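Start Archiv Themen Abo Über mich Kontakt

März 2024

Kann das Ding jetzt endlich den Tisch abräumen?

Ihr fragt mich das ja ständig, also habe ich mich mal wieder drangesetzt. Kurzfassung: ein bisschen. Die lange Fassung ist lustiger, finde ich, und sie fängt mit Talon an. So heißt die Steuerungssoftware von Skitgate, mit der ich seit dem Winter herumspiele (ja, abends, ja, viel zu lange). Man gibt eine Aufgabe in normaler Sprache ein, »räum den Teller weg« zum Beispiel, und ein simulierter Arm versucht es dann in einer simulierten Wohnung. Kaputt geht dabei nichts, das ist bei meinem Geschirr schon mal ein Fortschritt!

Skitgate hat 3.937 Durchläufe veröffentlicht, alles Küche und Esstisch. Ich habe mir einen ganzen Abend lang welche davon angesehen und war erst begeistert, dann müde, dann wieder begeistert. Tomate greifen und in eine Schüssel legen, das klappt erstaunlich oft. Bei einem flachen Teller sieht es schon anders aus, weil der Greifer irgendwie unter den Rand kommen muss, und eine Gabel, die halb auf dem Teller liegt, bringt die ganze Planung durcheinander.
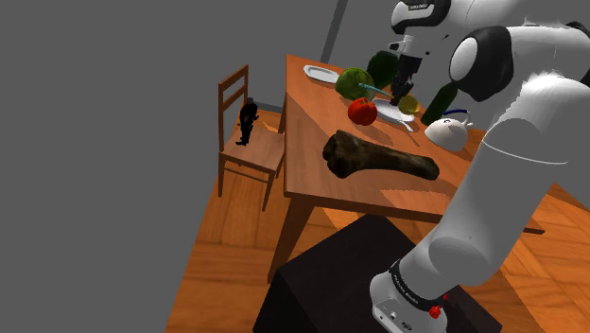

Was mich am meisten beschäftigt, ist das Durcheinander. Auf einem leeren Tisch mit einem Würfel drauf sehen alle Systeme gut aus, das kennen wir seit Jahren. Aber bei mir zu Hause steht nach dem Essen eben alles kreuz und quer, und dazwischen liegt noch Zeug, das da überhaupt nicht hingehört. Ich erkenne sofort, was in den Kühlschrank muss und was in die Spüle. Talon hat in einem meiner Versuche 4 Minuten überlegt und dann eine Zitrone in den Besteckkorb gelegt. Ich habe sehr gelacht.

In der Werkhalle ist man übrigens weiter. Gradeck lässt den Ambrosio Kisten umsortieren, 23 Stück pro Schicht, immer dieselbe Größe, immer dieselbe Ecke. Das klingt nach wenig, läuft aber, und die Leute dort wollen ihn nicht mehr hergeben. Im April darf ich hinfahren und zuschauen, ich freue mich wie verrückt! Falls ihr Fragen habt, die ich mitnehmen soll: einfach auf diese Mail antworten.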